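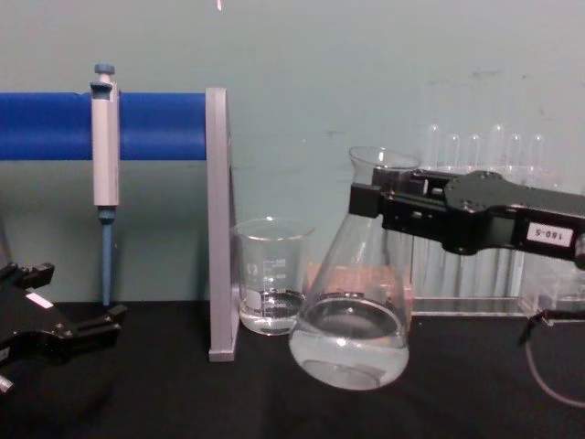
*Flask held at the neck by the right gripper, beside the beaker. The left gripper is open.*

## Recording the Flask Handling Task by Remote Control

This page applies to operators at the Levness bench who record demonstrations for the Tisent training set. Operators must complete the general safety module before using the arms.

### Before recording

1. Place the beaker next to the pipette stand and fill it to the lower third with water. Only water may be used in this task.
2. Fill the flask to the level given on the task card and set it to the right of the beaker.
3. Check that the right arm's cable hangs free and does not pass between the arm and the glassware.
4. Start the Grosex control program and bring both arms to the home position. Speed must be set to 23 percent.

### Performing the demonstration

1. Press the record pedal and wait for the tone.
2. Move the right gripper in level from the side. Close the pads on the neck of the flask, just below the rim. Do not grip the wide part of the body.
3. Lift the flask only as far as is needed to clear the table, then tilt it slowly toward the beaker.
4. Keep the left gripper open and away from the pipette tip during the lift. It is not used until the second half of the task.
5. Return the flask upright, lower it until it rests on the table, and open the gripper.
6. Press the pedal again to end the recording.

A complete demonstration should take no longer than 46 seconds. Longer attempts may be kept if the motion is continuous. Attempts with a pause, a second grasp or contact with the test tube rack must be marked "Reject" in the log.

### Number of demonstrations

Each operator records 17 accepted demonstrations per session. The flask's starting position should be changed slightly between attempts, within the limits on the task card.

### Faults

If error 113 appears, the grip force limit has been reached. Support the flask by hand before releasing the gripper, and restart from the home position.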